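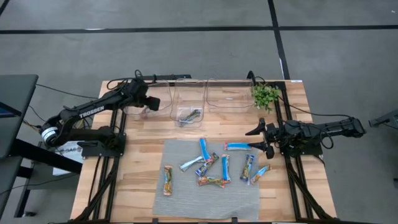

2022-09-02

Snack bars today. I have put this off since July and it took most of the morning, so I may as well write it down.

The plan is one clear bin for each kind, lined up along the back of the table, so that whoever is leaving in a hurry can grab one without digging. Up to now they have all lived in the bottom of the Sostlow bag with the receipts and the dead pens. I pulled some out last night and found two that had gone soft and bent, and one from a box I don't remember buying. Threw that one away.

Bought the bins at Drerklow on Tolman Street, 4 to a pack. I only want three on the table. The other one has gone under the sink with the sponges. They are clear all the way through, which I like, as I never read labels. They also show every fingerprint and I will be wiping them more than I planned.

Put the gray mat down at the front to sort on. The bars slide on bare wood and I was tired of picking them up off the concrete. The mat has enough texture to hold them where they are dropped. Moved the little plant over to the back right corner to make space. It seems fine there. Watered it after lunch, a small cup, no more than that.

Couldn't settle on how to divide them up. By flavor makes sense until you get to the ones that are half one thing and half another. By brand is no good when there is only a single bar of something. Color of wrapper is the quickest and I expect that is how it will end up: blues in the middle, the orange and yellow ones on the left, whatever remains on the right.

Went out at noon for bread, coffee filters and another box of bars from Farías. The total came to 47 dollars, which is too much for a bag I could carry in one hand. The bars have gone up again. Sarosico has the same box cheaper but it is 55 minutes there and back on the bus and I would only buy other things.

Read the side of the new box while I ate. They keep until next summer if they stay out of the sun, so the table is all right as long as the blind is down in the afternoon. Must remember the blind.

Soup for supper, the last of the barley. Swept the floor on both sides of the tape. Still need to find the good scissors, call about the water bill, and take the Drerklow cardboard down before it rains.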